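28 April 2018

Second pass on the corner by the partition, the one everybody uses for short calls. Moved the armchair back against the light gray wall. It had crept forward again and the round table was blocking the way past. The chair is sound. The seat cushion has gone slightly flat on one side, so I turned it, and the zipper on the pillow cover still works. Vacuumed along the stripe of the carpet, then across it. Across picks up more.

Spent longer than planned on the bins. Present arrangement is the small black mesh wastebasket near the table and the pedal bin with the yellow lid against the partition. The mesh one has no lid and suits paper only. Without a liner anything small goes through the sides, pencil shavings mostly. Olga Antunes wants it gone and a single bin for the whole corner. I am against it – people sitting down will not get up to press a pedal.
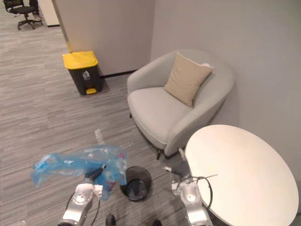
Liners are the other matter. The Ivon rolls are 30 liters and bunch up at the rim of anything small. The Jakab ones are 28 and hold better, but the box is nearly finished. Wrote to Trasex for a price and asked them to quote through July. Shinji Onishi thinks we should use one size everywhere and fold down the excess. He may be right on cost. On fit he is wrong, and I told him so.

Oiled the pedal hinge on the spare bin in the storeroom, 2 drops each side. It closes slower now and without the bang. Will do the same to the others when there is time.

Wiped the round table with plain water. The Ovisov spray leaves a film on white tops that shows every cup ring by the afternoon, so I have moved the bottle to the kitchen shelf. Order number for the replacement cleaner ends in 745, copied into the book.

Still to do: the black baseboard behind the pedal bin, which collects dust along the top edge, and a felt pad for each chair leg.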